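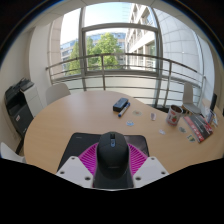 Progress report to Olier, 29 December 2022
Clondard handling study, equipment planning

Where we are

The equipment list is nearly settled, and we're very happy with it! Hand-held grippers with the ribbed magenta fingers are our first choice. Tabletop work with everyday things like mugs, markers and a computer mouse is just what we hoped to plan around.

Two quotes came in for a full set: Gastitz at $2270 and Wong at $2558. Wong includes spare fingers – a real plus, as we expect to go through about 60 over the grant.

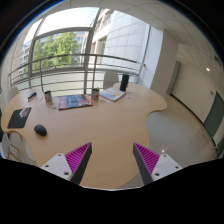
Next steps

We'd like your approval to order 2 sets from Wong. Mounting plates would be a separate line, so we can replace one without buying a whole gripper. The robot arm can wait until April, when we'll send a full budget for it.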